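Sink Arm: Final Report
Perkport Shared Workshop, fall term project

4. Moving the arm to the kitchen

Through October the arm ran on a bench with a plastic tub in place of a sink. The tub was shallow and nothing stood over it, so most of our paths came straight down from above. In November we moved to the workshop kitchen, where the faucet takes up the space we had been using.

We planned the reach again from the left side of the sink. The wrist now has to pass the faucet lever before the gripper turns down. The Kulstead mount we first ordered put the base too low for this, and we raised it by 75 mm with a printed spacer. The spacer took two tries. The first one cracked at a bolt hole.

The task is to pick up one small cup from the basin, lift it clear of the front edge and set it down on the counter. We left out plates and silverware.

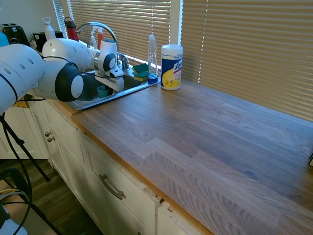
Figure 3. The arm over the kitchen sink, with the gripper above the teal cup.

We left the sponges and the spray bottle on the back ledge of the sink during the kitchen work. The path planner treats that ledge as a closed zone, so the arm should never go there. It did once, on a Wednesday, after we loaded the old bench settings by mistake. We now keep the two settings files in separate folders.

5. Results

We logged 601 attempts in the kitchen. The cup was lifted and placed in 458 of them. Most of the misses came from the cup lying on its side, where the fingers close on the rim and slip. A smaller group came from glare. The window is behind the sink, and when the sun comes through the blinds the cup detector loses the rim. Closing the slats further helped a little — we did not measure how much.

The Clikex motor driver shut down twice from heat. We added a rest between runs and it did not happen again.

6. What is left

The Benedetti finger pads have not been tested yet. They are softer than ours and may hold a tipped cup better. The cable along the arm also needs more slack at the second joint.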